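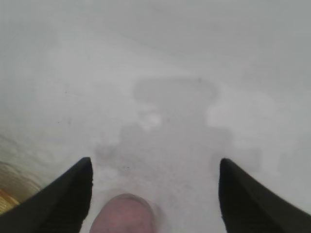 The pink one, front and centre.

We use cookies to remember your settings and keep you signed in. By continuing to browse you agree to this. Accept | Manage

Work profile apps vanish after every restart, storage says full but isn't
Posted by Zawadi Were in Phones & Tablets, Thu 22 March

My phone is a Wemasero, bought outright in August, so it's barely out of nappies. Work made me install the Lustovis management app so I can read my email at the dentist. Since the last system update, every time I restart the phone the work profile comes up empty. The little briefcase tab is there, but there's nothing behind it. If I wait long enough the calendar and mail crawl back in, but the authenticator never does, and I need the authenticator to sign in to the page that tells me how to fix the authenticator.

It also says storage is full. I've deleted 1,207 photos, some of which I liked, and it made no difference whatsoever to the colour of the bar. It was red, it's still red.

Things I've tried: restarting (see above), clearing the cache for the app store, updating everything that would let me, and ringing our IT desk, who told me to lodge a ticket using the authenticator.

Is there a way to get this going again without wiping the whole phone? I have a pile of voice memos on there and no faith in my backups.

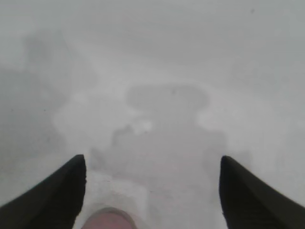
Forgot to say, the battery has also been ordinary since the update. It was at 80 per cent when I left home this morning and at 33 by the time I'd got off the tram. I don't know if that's the same problem or a bonus one.

Embla Ekström
The battery and the storage are probably the same problem. What I'd guess is happening is that the work profile's copy of the app store is downloading an update, failing to install it, keeping the download as a souvenir and then starting again. Mine did this on an older Wemasero and the log showed 2,234 attempts before I noticed, which says something about how often I look at my phone's settings.

Your photos live in the personal profile. The junk is in the work one, and the two have separate app stores with separate caches. You cleared the wrong one, as did I, twice.

Go to Settings, then Apps, and look for a Work tab along the top. It's easy to miss because somebody made it grey on slightly greyer. Open the app store from that tab, go to Storage, and clear the cache and then the data. Do the same for the download manager, which is hidden until you tap the three dots and choose Show system. Then plug the phone in, put it on wi-fi and leave it alone for the evening. Don't restart it to see if it's working. I know you'll want to.

If the authenticator still doesn't come back, your IT people need to push it out again from the Lustovis console. Ring and ask them to "reassign the app to the device", in those words. If they mention a ticket, ask to have it opened over the phone.

Worst case is removing the work profile and enrolling again. That only wipes the work side, so your voice memos should be left alone, but copy them to a computer first anyway. With the update in the mood it's in I wouldn't trust it with a shopping list.

pešek_fan_club
get a Pešek, never had this issue on mine

Wodine user
Had the same thing on a Wodine tablet after an update. Turned the work profile off overnight with the toggle in quick settings and turned it on again in the morning and the apps were back. No idea why. Didn't fix the battery but the tablet is old and so am I.

Zawadi Were
Found the grey tab. Cleared both and the bar has gone from red to orange, which I'm counting as a win. Mail and calendar are back, authenticator still missing, on hold with IT now. The hold music is pan pipes.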